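Subject: Re: [cell-practice] Section 4, reset rules, the wording again
From: Kanini Mfinanga
To: cell-practice list

Okoth wrote:
> I still don't see why we need a written rule for putting the object
> back. Everyone at Prasten knows where the object goes. It goes in the
> middle. If we write down every habit we have, the document will be
> 64 pages long and the only person who reads it will be the one who
> wrote it.
>
> Also, can we please settle "tray" versus "enclosure" before March?

Okoth, I have read all of it, so your prediction is holding up nicely.

On "the middle": I asked three people on the Kudcombe bench to put the same bowl in the middle, one after the other, with a ruler lying next to them that they were free to use. The largest gap between any two middles was 45 mm. All three were sure, and one was offended.

My trouble with the current 4.2 is that it says "object at start position, gripper clear." Both halves need work. Take a plain setup, one bowl, nothing else to trip over: 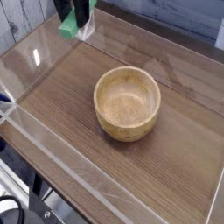
Page last changed: March, 9:11, by kmfinanga (list archive copy)

Is the gripper clear? It's up at the far left and well away from the bowl, so most of us would say yes and start the run. Cevard's checklist would say no, on the grounds that "clear" there means parked at home and confirmed on the controller, and you can't confirm that by looking across the table. I've come around to their view, which pains me, as I argued the other side for most of last year.

Proposed text for 4.2:

Before each run the operator places the object on the marked start point, rim up if it has a rim. The arm is at its home pose and the controller says so. Hands are out of the tray before the enable switch is touched. Nothing else is inside the walls unless the task sheet lists it.

And for 4.3, new:

Clear walls are to be treated as walls. The planner gets their height and position, measured on the day. "It's see-through" is not a clearance value.

I'd like to keep that last sentence. I know it isn't standards language. It's also the only line anybody quoted back to me after the draft went around.

For Okoth's other point, I vote "tray" for anything you can reach into from above and "enclosure" for anything with a door and an interlock. Calling an open tray an enclosure makes people think it's guarding them, and it is guarding the table at best.

Still open: who signs for the wall measurements on a shared bench, and whether section 9 can stop referring to section 11, which we deleted. Comments to the list, please, and trim your quotes.

Kanini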